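About Rorketti Running

Coaching, group runs and a fair amount of standing in parking lots before sunrise

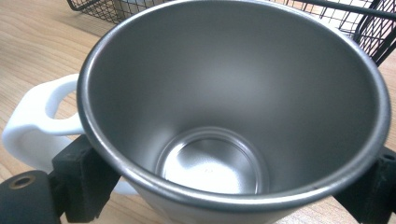
WHO WE ARE

Rorketti Running is a coaching outfit for adults who run, used to run, or have told enough people they are going to run that they now have to. We started with four people and a borrowed stopwatch. We currently coach 175 runners, own two stopwatches, and time almost everything on our phones.

The name comes from the street where the first group met. It is a short street with a long hill on it. We have moved the meeting place twice since then, both times to somewhere flatter, and attendance went up each time.

What we do

Most of our runners are training for something between a 5K and a marathon. Beginners usually start with the Plorner group, which alternates running and walking for eight weeks. If you repeat the eight weeks, you will be in good company. One member has done it five times and refuses to move up on the grounds that she likes the people.

The Baluyot group is for runners who already have a base and want to get faster. They meet at the track at 6 a.m. and run repeats of 300 meters, which is an odd distance that our head coach prefers for reasons he has explained at length. Newcomers can expect to hear them during the warmup.

Then there is Nitach, our trail group. Nitach runs are advertised by time and never by distance, after an early outing that was billed as an easy nine and kept going for quite a bit longer. Bring a snack. Bring one for the coach too, if you want to be told how far it is back to the cars.

How we coach

Every runner fills out a form when they join. It asks what you have been running lately, and we ask you to be truthful, though we have learned to take a little off the top. A coach then calls you and asks the same questions again.

After that you get two weeks of training at a time. We used to hand out a whole season at once, in a nice binder, and people loved the binders. They would follow page 11 through a head cold, a new baby or a sprained ankle, because it was on page 11. Two weeks is long enough to plan your laundry and short enough that we can change our minds when your calf does something interesting.

We keep easy days very easy. Some people find this insulting at first. If you can't talk in full sentences you are going too fast, and if your running partner wishes you would stop talking, you have the pace right.

What we don't do

We don't sell supplements, shoes or mindset. We don't do before-and-after photos. We are not doctors, and if you send us a picture of your toe we will tell you to show it to one.

We also don't promise times. Our runners have set plenty of personal bests, and several have set personal worsts on the same course in better weather. We keep coaching them all.

Our coaches

There are six of us, and all of us still run. Between us we have finished 251 races and dropped out of several more, usually at a point convenient to the bus. Every coach is certified and holds current first aid training. Two were high school milers, one came over from rowing, and one took up running at 44 after missing a train.

Membership

You pay by the month and can stop whenever you like. Most people who quit do so in March and come back in May, so we keep your file. The fee covers your plan, one call with your coach every two weeks and any group run you care to turn up for. Track fees are extra in winter, when we have to rent the indoor lanes.

To try us out, come to a group run. The first two are free and you don't have to sign up for anything. Look for the people stretching badly beside the bike racks.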